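Small Things, Big Table: Sorting Out the Bits and Bottles

If your house is anything like mine, the big things more or less look after themselves. The stockpot has its shelf, the broom has its hook, and I could find the good scissors in the dark. It's the small stuff that wears me down! Little jars with an inch of something in them, bottles no longer than my thumb, those skinny boxes that slide behind everything else and aren't seen again until August. So this month I want to talk about small things, and how I finally got a handle on mine (mostly).

My first piece of advice is to get everything out on a wooden table before you buy a single organizer. I mean it. I spent years bringing home pretty containers and then hunting for something to put in them, and that is how a person ends up with a cupboard full of empty baskets. Lay it all out, pour yourself some coffee, and let things drift into groups on their own. Jars and cans like to be together. Boxes like to be together. Paint bottles should have a basket all to themselves, well away from anything you plan to eat. 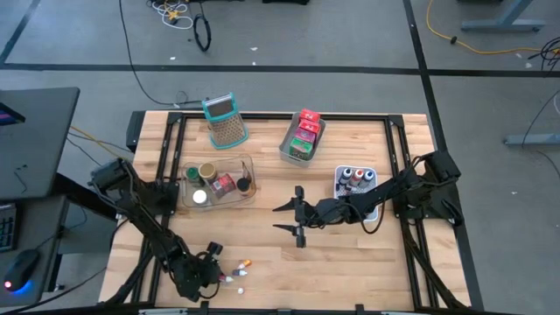 Now, about clear plastic. I used to think it looked cheap, and my sister-in-law still does, but I have come all the way around on it. A shallow clear tray is the best friend a jar ever had, because you can see the short ones hiding behind the tall ones and you can pull the whole lot out at once to wipe underneath. For boxes I like a bin with higher sides. Stand them up if you can, and if they lean a little, let them lean. I have a Stavine bin that has been through the dishwasher more times than I could tell you, and it's only a bit cloudy at the corners.

Lids are worth a minute too. I sort my jars by lid color when I can, green with green and gold with gold, and I put a dab of tape on the top with the month I opened it. Kelly Leite wrote in to say she uses a grease pencil and wipes it off afterward, which I tried and liked very much, though it does come off on your fingers if you're making something buttery. 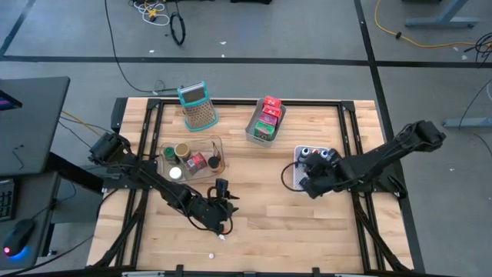 Page 573

The box grater deserves its own paragraph. It doesn't stack, it doesn't nest, and it will take the skin off your knuckles if you go rummaging behind it. Mine stands upright at the back, handle up, with nothing leaning against it. To clean one, rub a cut potato over the holes and then run it under hot water, brushing from the inside out.

And for dropper bottles and other tippy little fellows, try a basket or a board with holes in it. Line them up side by side and turn the labels to face you. Keep a saucer close by for stray caps while you work, and put every cap back on its own bottle before you stop for lunch.

Next time, the drawer under the oven. Bring gloves!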